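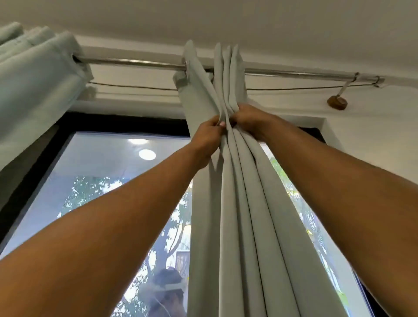
Gathering a pale green curtain into folds, one hand on each bunch.

How Do You Teach a Robot to Tidy a Curtain?

Reading time: 4 minutes

Think back to when you learned to tie your shoes. Somebody probably sat down next to you (maybe on the stairs, maybe on the floor by the front door, with everybody already late for something) and said, "Watch me." Then they made a loop, and you made a loop, and yours fell apart, and you both started over. You didn't get a book about shoelaces. You got a pair of hands to look at, and then you got to use your own.

Robots can learn in a way that is a little like that, and the grown-up name for it is learning from demonstration. A demonstration is just a showing. A person does a job, the showing gets recorded, and a computer studies the recording to work out what the robot's arms should do when it's the robot's turn.

At Hunudholm, where people work on a house-helper robot named Prusora, one of the jobs on the list is curtains. You may be thinking that a curtain is an easy thing. It just hangs there! But go and give one a gentle squeeze (ask first, please, and don't swing on it) and notice what the cloth does. It slides, it puffs out, it folds in a place you didn't choose. A wooden block is the same shape every time you pick it up. A curtain has a new shape every time somebody breathes near it, and that makes it a lovely hard puzzle for a machine.

So how do you do the showing? There are a few ways, and people argue about which is best.

The first way is to use your own two hands while a camera on your head looks where you are looking. You wear it on a strap, a bit like a hiker's flashlight, and you gather the curtain the way you always would. The computer gets to see the job from your point of view: fingers coming in from both sides, the cloth bunching up between them. The nice part is that your hands are very good at this already. The tricky part is that a robot may not have hands like yours, so somebody has to help the computer turn "thumb and finger" into whatever the robot has got.

The second way is remote control. Now the robot does the moving, but a person does the deciding. You hold a pair of handles, and when you move left, the robot's arm moves left. When you squeeze, its gripper squeezes. It's like working a puppet without any strings. This is slower, and most people are pretty clumsy at first, but the computer gets to record exactly how the robot's own arms moved.

The third way is to take hold of the robot's arm and guide it, the same way a teacher might put a hand over yours to help you write a letter S. The arm is set so that it goes along with you, and it remembers the path you took.

Whichever way you pick, once is not enough. If Prusora only ever saw one green curtain, it might be completely lost in front of a brown one, or a window with the sun behind it, or a curtain with a stubborn twist in it. People at Hunudholm made 661 recordings for the curtain job alone, with different cloth and different light, and some of them have the cloth slipping away and getting picked up again, so that the robot can learn what to do when things go a bit wrong.

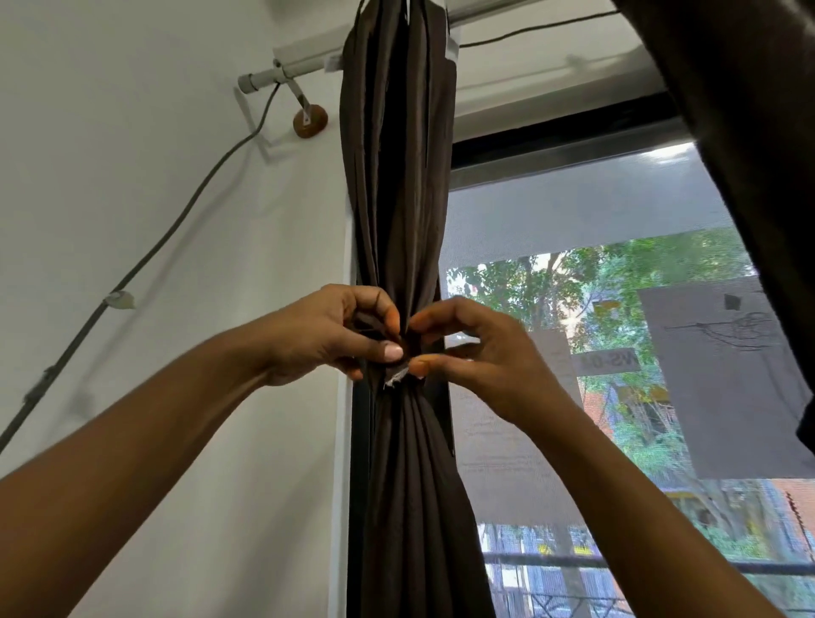
Hortensia Cáceres told us that tying is where beginners rush, because their own fingers know the way and race ahead, and she asks them to slow down until it feels silly. "A knot is small, and your fingers hide most of it," she said. "Give the camera a chance."

Tying is hard for another reason too. Your two hands have different things to do at the same moment. One may be holding the bundle snug while the other brings the band across, and then they might swap. If one lets go too soon, whoosh, the curtain opens up like an umbrella.

If you'd like to try it at home, be the teacher and let a friend be the robot. Your friend closes their eyes and you guide their hands to fold a dish towel. Then they try it alone, eyes still shut. Turn the towel a little first, and see what happens.

Comments

Flamum: My brother was the robot and he folded my sleeve into the towel.

Holub: Can a left-handed person be the teacher? I am left-handed and want to do the handles one.

Flamum: I think so, I used my left hand for the towel and it was fine.

Holub: OK good. We tried 70 times and now the towel is very wrinkly.

Questions? Ask a grown-up to help you write to the Hunudholm young readers' desk | © 2021 Hunudholm | Back to top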